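Our front desk is being automated in pieces and I have to tell my team something. What did you tell yours?
Posted in Workplace and Jobs
Monday, February 12, 2018

So-ying Mak

I run the reception and meeting room side of a serviced office building in Skarncombe. There are 8 of us, and most of the work is the stuff people never think about: clearing tables between bookings, putting the pens and remotes and cups back where they go, resetting the chairs, wiping down. Since January the owners have been getting us ready for a tidy-up robot from a company called Peler. It rolls in after a meeting, picks things off the table and sorts them. At least that's the idea! Right now we're in the stage where people do the picking up with the hand-held grippers so the system has something to learn from.

I don't hate it. Two of my people like the gripper work (it's a change from the phones, and you get to sit down for some of it). But the others have started asking me what happens when the thing can do the tables by itself, and I don't have an answer, and my boss's answer is "we'll see," which went over about as well as you'd guess.
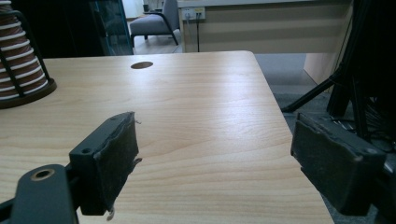 Gripper open over the lounge table, nothing in it yet.

So what I'm asking is pretty simple. If you've been through this at your own job, what changed day to day? Did hours get cut? And is there anything you wish you'd asked for early on, while management was still in a good mood about it? I have a sit-down with them coming up and I'd rather not walk in with just a bad feeling.

Also, small side thing, is it normal for wrists to get sore from the grippers? One of my girls says hers aches by lunch and I don't know if we're holding them wrong or just doing it too long.

Jui-lin Kao

We went through something close to this at a hotel, with a system called Navis doing the breakfast room. I was a shift lead then, so I was stuck in the middle the way you are.

The hours didn't get cut at first. What changed was what the hours were made of. Before, you'd clear tables for a while, chat with a guest, fold some napkins, clear some more. After, the easy tables went to the machine and we got all the weird ones, the spilled syrup, the kid's toy under the plates, the laptop somebody left in the middle of everything. So the job got harder per minute even though it looked lighter on paper. Nobody upstairs noticed that for a long time and I wish I'd written it down from day one. Start a notebook now, even if it's just "reset room by hand again, it dropped a cup."

When people left, they weren't replaced. That's where the cuts came in for us, very quietly. So ask about that one directly: if somebody quits, will you fill the spot? Get it in an email if you can.

The other thing I'd ask for is money for the training work. Your people are teaching the machine, and that's a skill on top of what they were hired for. We got 3 months of a small bump and then it stopped, and I think we could have kept it if we'd asked before the start and put an end date nowhere near it.

On the wrists, yes, we had that too with ours. We switched people every 2 hours and even that was too long for me, to be honest. I'd do shorter turns and let the sore one skip it until it settles down. If it doesn't settle she should get it looked at and you should report it as a work thing.

King-fai Ko

they will say no jobs lost and then jobs lost. seen it at a warehouse. get your resume done

Fung-ping Ng

I don't totally agree with King-fai, though I get where it's coming from. I work at Hadgu, we do office cleaning, and we've had a machine on floors for a good while now. My job is still here and I'd say it's a bit better, because I was the one who learned how to sort it out when it got stuck, and now that's officially part of my role. The people who wouldn't go near it ended up on the shifts no one wanted. Not fair, but that's how it went.

So if I were you I'd make sure everybody on the team gets a turn at the training part, including the phone people, so it doesn't turn into two who know it and six who don't. And ask who they call when it breaks! If the answer is "the vendor," push for it to be your team first.

One more thing, please tell your staff what you know even if it's only "I don't know yet, I'm meeting them and I'll tell you what they say." My supervisor kept quiet until she had the full story and by then we'd all made up a worse one.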